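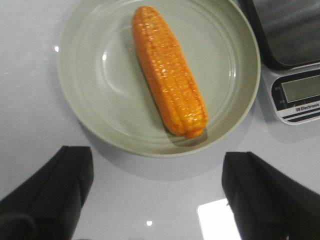
Figure 3. Corn on the plate, fingers open.

3. Setting Up and Running the Visitor Demonstration

Welcome to the fun part of the guide! By now you should have the Revik arm bolted down, powered and homed (if you haven't, please go back to Section 2 and take your time with it). In this section we'll get you ready for the plate-to-scale demonstration, the one most Zendia sites put on for open days and school groups. It is a simple job for the arm, and visitors of every age seem to understand it right away — pick up the corn, set it on the scale, start over.

3.1 Before the doors open

1. Wipe the table with a dry cloth. A polished top is fine for this demonstration, but crumbs and sticky spots are not.

2. Set the plate and the kitchen scale side by side within reach of the arm. They may sit very close together, but they shouldn't touch, or a nudge to the plate will show up in the reading.

3. Switch the scale on with nothing on the platform and set it to zero. Many kitchen scales go to sleep by themselves after a few minutes, so plan to wake yours up again just before each group arrives.

4. Lay the corn in the well of the plate. It doesn't have to be perfectly straight, and we rather like it at a bit of an angle because it gives the arm something to work out.

5. On the Nadar control screen, open Demonstrations, choose Plate to Scale, and press Load. The program takes a moment to come up, and the Start button stays gray until it has.

Note: Load only after the arm is homed. If you load first, the screen will ask you to home the arm and then load all over again, and you'll be doing it with people watching.
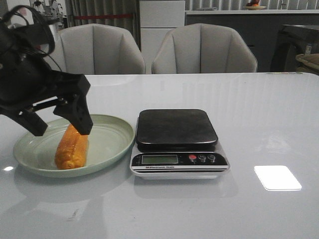 3.2 Checking the approach

Most of the trouble we hear about from host sites comes from the approach, so please run it at least once at slow speed before you let anybody in. Press Step instead of Start, and the arm will move in short stages and wait for you after each one. Stop it when the gripper is over the plate and bend down to look from the side. You want the fingers open wide enough to straddle the corn, and you want to know where each tip is, since one of them can come down onto the top of the cob while the other is still out toward the rim. If a tip is pressing on the corn, raise the arm with the Up key, shift it sideways, and step down again. Look at the cables too while you're there, and make sure the loop over the top of the arm has room to swing.

Caution: Keep hands off the table whenever the arm is live. If the corn has to be moved, press Pause, wait for the amber light, and only then reach in.

6. When the approach looks right, press Save Position.

7. Run the whole program at slow speed, and then once more at the normal setting. The default grip force of 300 on the Nadar screen suits most play food. Lower it if your piece is soft.

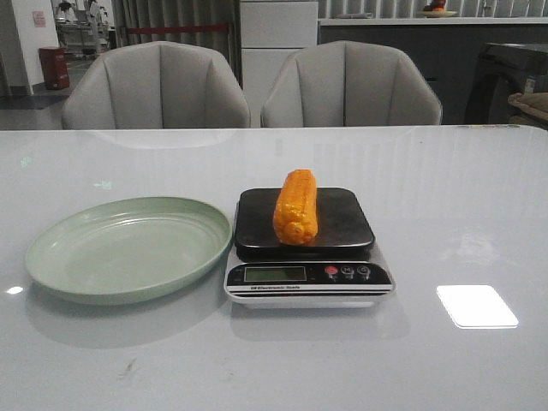
3.3 Running it for a group

Give your visitors a minute to settle before you press Start. The first run always draws the most questions, and it's a shame to talk over it! We suggest one quiet run, then a second with you explaining as the arm goes. After that, a good many hosts let somebody from the group press the button, which goes over wonderfully with children (and, I must say, with school principals).

To reset between runs, press Pause, wait for the amber light, put the corn back on the plate by hand, and press Ready. If you'd like the arm to do the return trip itself, turn on Round Trip in the Kutness add-on menu. It makes for a longer show, so we don't recommend it when there is a line out the door. 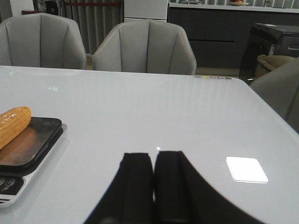 Let the arm finish its full move and come to rest before you invite anyone closer. At the end of each program the screen shows Complete and the light goes back to amber. If the light stays green, the arm is still waiting on a command, and everybody should stay behind your barrier until you've pressed Pause.

Note: After 7 runs in a row the program asks you to check the saved position. Please do it, even on a busy afternoon. Plates get bumped.

For shutting down and packing the arm away, go on to Section 4.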